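About Werora

Hi, I'm Noreen Rajput, and I run Werora with my business partner Nikau Brunton. We write the house rules that small robot teams work by – the plain, everyday stuff like who can start an arm, what gets written down, and when a run has to stop. 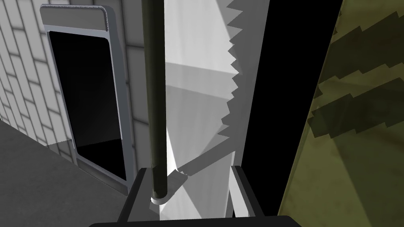 We started in February, a few years back, with a two-page checklist I'd typed up for my own team at Lazaridis. People kept asking for copies (and kept scribbling on them!), so the checklist grew. Now it's called Dratow, it has 42 rules, and I still think four of them are too long. Nikau disagrees about which four.

Most of our work goes into simulation. Teams can be pretty strict on the shop floor and then let everything slide on screen, and we'd love to see the same habits in both places. So we ask for boring things. Name the version of the gripper model you're using. Save the settings before you change the lighting or the textures. Keep your failed runs next to the good ones, and don't quote a success rate without saying how many tries are behind it. Our own minimum is 500 per task, and yes, we've had some lively emails about that.

Before anything moves over to a real arm, a second person reads the log and signs it. It can't be the person who wrote the task, even on a Friday when everyone wants to go home. Speed limits start low and go up one step at a time, and the stop button gets tested first.

We also teach a short course called Drirkska. It takes 2 days, you don't need to code, and 181 people have been through it so far. Bring your own rule book if you have one – I love reading other people's!

Contact Werora | © 2025 Werora. All rights reserved. | Back to top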